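# Chapter 7: Looking After a Hand-Held Gripper

*Before you start this chapter, you should be able to name the parts of a parallel-jaw gripper (Chapter 3) and read a maintenance log (Chapter 5). You will need your own log sheet for the bench work at the end.*

A gripper that worked well in September may drop parts by winter without anything on it having broken. Pads pick up dirt. Pivots loosen. Screws back out a fraction of a turn. Each change is small, and the person using the tool every day adjusts to it without noticing, usually by squeezing harder.

This chapter covers the routine care of one tool, the Paltis hand-held gripper used in the training cell. It is a trigger-operated gripper with two printed fingers, a linkage that moves them together, and a camera mounted above the jaws. An operator picks up parts with it by hand, and the recordings are later used to set up the arm in the same cell. The arm carries an identical pair of fingers, so wear on one tool and not the other shows up as a mismatch between them. For that reason the two are inspected on the same schedule.

## 7.1 What wears, and in what order

The pads wear first. They are the only parts meant to touch the work, and they are soft so that they can grip without marking it. A soft surface also holds on to dust, thread and fiber from whatever is lying on the bench. Once a pad is loaded with lint, it touches the part through a layer of loose material, and its grip falls off.

Edges go next. A pad is glued to the inner face of the finger, and the lower edge is the one that drags when the operator reaches down for a flat part. It begins to fray. A frayed edge can be left alone while the rest of the pad is firmly bonded, but it must be written down, and it must be looked at again at the next inspection.

The pivots wear more slowly. Each one runs in a metal bushing pressed into the printed plastic. The metal itself rarely gives trouble. What fails is the fit between the bushing and the plastic, which opens up if the gripper is dropped or if the fingers are used to pry.

Last come the fingers themselves. They are printed, they are cheap, and the usual cause of replacement is a stripped screw hole.

## 7.2 The open-jaw check

The open-jaw check is done at the start of every shift. It takes less than a minute and needs no tools.

1. Clear a patch of bench in front of you and hold the gripper over it with the jaws pointing away from you.
2. Release the trigger fully. The fingers should open to the stop and stay there.
3. Compare the two fingertips. They should reach the same height and lean in by the same amount.
4. Look at the inner face of each pad for dirt, bare spots and lifted edges.
5. Look at the top of each finger for screws that stand proud or are missing.
6. Close the jaws slowly on nothing. The pads should meet along their full length.

Figure 7.1 shows the position for steps 3 to 5. The view is the one you get from the gripper's own camera, which makes it possible to do the check from the monitor if the light on the bench is poor.
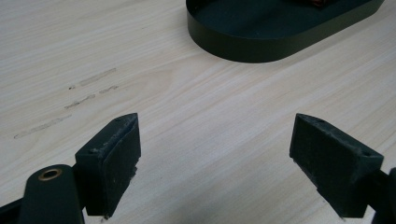 **Figure 7.1** Fingers open over the bench. Note the pale flecks on both pads and the ragged lower edges. A brass-colored bushing is visible in the arm at lower left.

Pads in this state should be cleaned before use and entered in the log as "frayed, lower edge, both." The entry should name the side and the edge every time. "Pads worn" tells the next person very little.

Look at the bench as well as the tool. Gray streaks on a tabletop can come from many things, and a streak alone does not prove that a pad is shedding. To find out, wipe a small area clean, drag the closed fingers across it once, and look again. If a new mark appears, write down which finger left it.

## 7.3 Cleaning the pads

Use a lint roller first, then a damp cloth. Do not use solvent. It softens the adhesive, and the pad will creep toward the tip over the next few days.

Roll from the base of the finger to the tip, following the pad. Rolling the other way catches a frayed edge and lifts it. If threads hang below the edge after rolling, trim them with small scissors. Do not pull them.

Let the pads dry with the jaws open. Then repeat step 6 of the open-jaw check and record the result.

## 7.4 When to replace

The cell keeps a cycle count, where one cycle is one full close and open. The limits in Table 7.1 are the ones used in this course. Another shop will have its own.

| Item | Inspect every | Replace at |
|---|---|---|
| Pads | 800 cycles | 3,152 cycles, or when an edge lifts |
| Finger screws | 800 cycles | When the head is rounded |
| Bushings | Pad change | When play can be felt |

**Table 7.1** Service limits for the training cell.

Always replace pads as a pair. A new pad facing an old one pulls the part to one side as the jaws close.

> **From the log.** Rawiri Pryor, the technician on the Jumilora bench, changed a set of pads at 1,361 cycles, well ahead of the limit. The left pad had lifted at its lower edge and was folding under when flat parts were picked up. He replaced both pads, checked the bushings for play, found none, and reset the count to zero.

## Bench work

Carry out the open-jaw check on your assigned gripper and fill in one line of the log for each finger. Clean the pads as described in Section 7.3, repeat the check, and fill in a second line. Keep both lines, as you will need them in Section 7.5, where the linkage is taken apart and the bushings are measured.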